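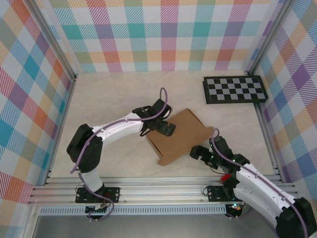

4. Loading the names and setting up the reading

Do section 3 first. If the Zumell player still shows the gray setup page you're not ready, go back.

What you need
The names file (Prembridge list, the July version)
Player, power brick, the long speaker cable
Printed copy of the list. Yes, paper.
Admin PIN from the card in the lid

4.1 Load the list

1. Turn the player on. Wait for the steady tone.
2. Plug in the stick with the names file. Left port only.
3. Menu > Lists > Import.
4. Pick the Prembridge file. Ignore the one marked OLD. It has the misspellings families wrote in about.
5. Check the total. Should say 1,561. Any other number, stop, delete, import again.
6. Press Save. Press it again when it asks.

Note: import takes a while and the bar sticks at 40 percent. Leave it alone. Pulling the stick out at this point ruins the list and you start over from step 1.

4.2 Check spelling and order

1. Open the list and scroll to the first page. Compare with the paper.
2. Same for the last page.
3. Then any three pages in the middle.
4. Accented letters: look for boxes or question marks. If you see any, Menu > Lists > Text type > Wide, then import again.

Order is alphabetical by last name, all towns together. Do not switch to "by town." Vullurville had the fewest dead and ends up last every time, and people there have asked us more than once to stop doing that.

CAUTION: never edit a name on the player. Write the correction on the paper copy and send it in with the case. Edits made on the player don't go back to the master list and the next place gets the wrong spelling again.

4.3 Set the pace

1. Menu > Reading > Pace.
2. Choose Slow for an outdoor service, Medium for indoors. Fast is for testing. Don't use it in front of anyone.
3. Set Pause every to 100 names. This is where the bell goes, or silence if you have no bell.
4. Set Pause length. Thirty seconds is normal. Shorter feels rushed, longer and people start to think it's broken.
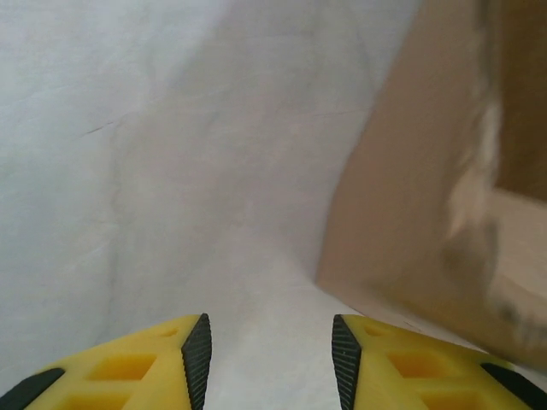

5. Press Preview and listen to a full minute. Stand at the back of the room, not next to the speaker.

If you have live readers, turn Voice off and leave Screen on. The readers follow the screen. Give them there pages the day before so they can ask how a name is said.

4.4 Photos and letters (optional)

The Chisholm letters are on the same stick in the Letters folder. Up to 300 items will load, after that the player gets slow and may skip.

1. Menu > Extras > Add folder.
2. Tick "Show between readings." Not "Show during."
3. Check the Family Only box is off for public display. Items with a small lock next to them wont show, that's correct. The family asked for it.

4.5 If something goes wrong during the service

Voice stops, screen keeps going: let a person read from the screen. Don't restart.
Screen goes black, voice keeps going: leave it. Fix it after.
Both stop: use the paper copy. Find the last name read and go on from the next one. Do not start again from A.
Same name read twice: could be two people. Check the paper before you change anything, there are several fathers and sons.

When the reading is over press Stop, then Hold. Hold keeps the last name on screen until you turn the player off. Leave it up while people are still in the room.

Packing the case is in section 5.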